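Collel: Live at the Marchetti (Double LP, Limited Pressing)
Morlow Records
Format: 2 x 12-inch vinyl, gatefold sleeve
Price: $40
Availability: Pre-order, ships in July

Collel played the Marchetti Theater on the last night of the Wumden tour, and the full set is now coming out on vinyl. The download has been on sale from the band's own page since the winter. The vinyl edition adds the two encore songs, which were left off the download, and has a new mix by Rongrong Jiang.

The recording was taken from the theater's mixing desk, with a pair of extra microphones at the back of the balcony for the crowd. On the download the crowd was turned down between songs. The new mix leaves it in, including the long wait before the encore. Some talking can be heard in the quiet part of "Salt Road." It was on the desk recording and could not be taken out without losing part of the vocal.

The set is spread over 4 sides. The running order is the same as on the night, except that the band introductions have been moved to the end of side two so that the record does not have to be turned over in the middle of "Carry the Lamp."

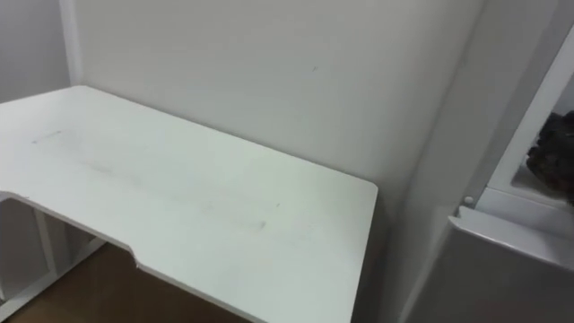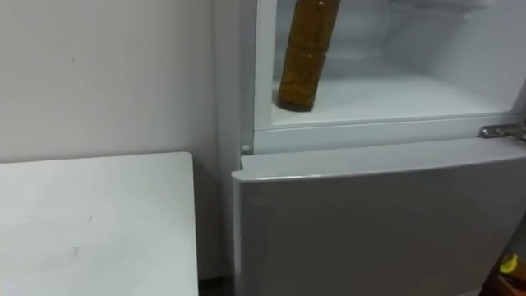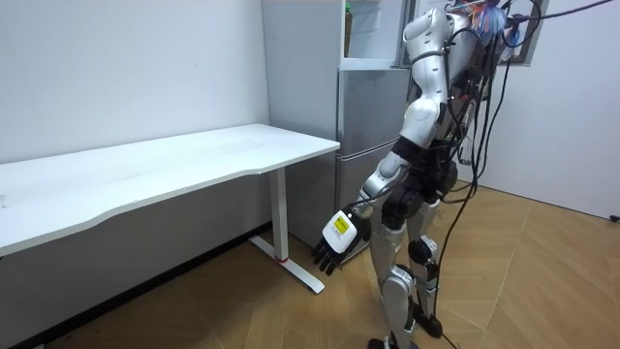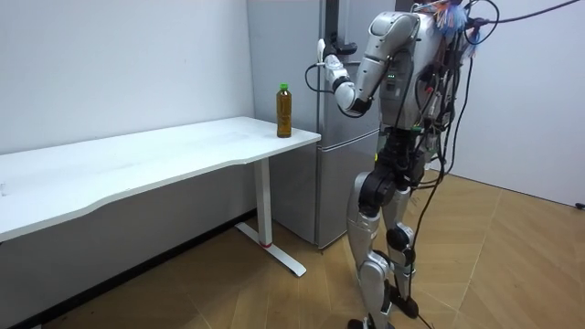

Peiyu Fang wrote in to say that the download version fades out too early on the closing song, and asked whether the vinyl would have the whole ending. She was at the show and remembered the drummer carrying on alone after the rest of the band had left the stage. She also asked for the lyrics to be printed, as the older Collel records came without them.

The whole ending is on side four, drums included. Lyrics for all songs are printed on the inner sleeves. The two encore songs are covers, and their words are not included.

What you get
Two black 12-inch records, 33 rpm
Gatefold sleeve, matte finish
Two printed inner sleeves with lyrics and credits
Fold-out copy of the tour poster
Download code for the new mix (WAV or MP3)

Pressing and numbering
The pressing is limited to 700 copies. Each one is numbered by hand on the back of the sleeve. We can't take requests for particular numbers. There are no plans for a colored version. A CD may follow later in the year, but it is not confirmed.

Shipping
Orders are packed in stiff record mailers with the discs outside the sleeve, to prevent seam splits. If you would like yours shipped sealed, write "keep sealed" in the order notes. We don't replace sealed copies for split seams.

If you order the record together with other items, everything ships when the record is ready. Place a separate order if you want the other items sooner. Pre-orders can be canceled for a full refund at any time before the shipping notice goes out.

Limit of two copies per customer. Store orders go through the wholesale form.

Page last updated Thursday, May 12, 2022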